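Vukano pick-and-place numbers – does anyone believe them?

Forum: Manipulation and Grasping > Papers and Results
Status: open

tarn_hows wrote:
I've been through the Vukano write-up twice and I still don't know what they measured. The headline is that adding the wrist view to the policy takes failed picks on thin items down to 2 in every hundred. The training set is 1386 demonstrations. Fine. But the overhead-only baseline gets 40 failures in every hundred on the same items, and I've never seen a baseline that poor unless somebody wanted it to be poor. Has anyone outside Vukano run it?

gripe_and_place wrote:
We have the Flevix port going on our bench. It trains, it moves sensibly, it mostly goes where it should. I wouldn't call it a fake result. The wrist view does help with small flat things, and I don't see why that would surprise anyone. From overhead the fingers cover the part at exactly the moment you want to see it.

tarn_hows wrote:
"Mostly goes where it should" is doing a lot of lifting there. How many trials, and who decided where the part went at the start of each one?

gripe_and_place wrote:
19 trials so far, and I put the parts down by hand. Yes, I know.

My point is only about what the policy gets to work with. The paper says its wrist view keeps "the target and both fingertips visible throughout the approach", and at the start of an approach I'd say that is fair. Open fingers, little white piece between them and a bit further out, dark grey table behind it. 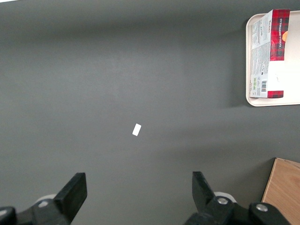 Where I part ways with the authors is the clutter claim. They say the policy ignores things it wasn't asked to pick. Ignoring a box of shortbread on a tray in the far corner is not much of a test. Put the box next to the target and then tell me about clutter. I'd want a second white piece on the table too, same size, turned the other way.

Beat Danzer wrote:
I'd go further. White on dark grey is the easiest contrast you could pick. A threshold and a bit of geometry would find that piece and give you its angle, no demonstrations needed. If a learned policy is going to cost me 1386 of them, I want to see it do something the threshold can't. Try a grey part on the grey table.

gripe_and_place wrote:
Finding it is one thing, getting under the edge of something that flat is another. The threshold won't tell you how hard to press.

Beat Danzer wrote:
Neither will a camera. That's a force problem and the paper has no force sensing in it. Look at the methods section again, it's position control all the way down.

odd_socket wrote:
Bit harsh. Plenty of people get by with compliant fingers and no force reading. Gashi has done it for ages with blister packs.

Beat Danzer wrote:
Then the credit belongs to the fingers and the paper should say so. Run the overhead baseline with the same fingers and the same starting poses. As far as I can tell from the appendix the baseline numbers were carried over from the older Vinex rig.

tarn_hows wrote:
Hang on, carried over? I missed that. Which page?

Beat Danzer wrote:
Second table in the appendix, the note under it. "Baseline as previously reported." The older report is from October and the rig in it had a different gripper.

tarn_hows wrote:
Well, that's my question answered, more or less. Two rigs, two grippers, and the whole gap put down to a camera.

odd_socket wrote:
Or the gap is real and smaller than they say. I still think you'd see some of it on one rig. My money is on half.

gripe_and_place wrote:
I can turn the wrist input off and retrain, that's the fair version. Same fingers, same table. Start poses from a random list this time so tarn_hows can sleep. No promises on when, the training machine is booked.

tarn_hows wrote:
Post the list before you run it, please – and the failures as well as the rate. If it misses the same orientation every time I'd like to know which one.

gripe_and_place wrote:
Will do. List goes up in this thread first.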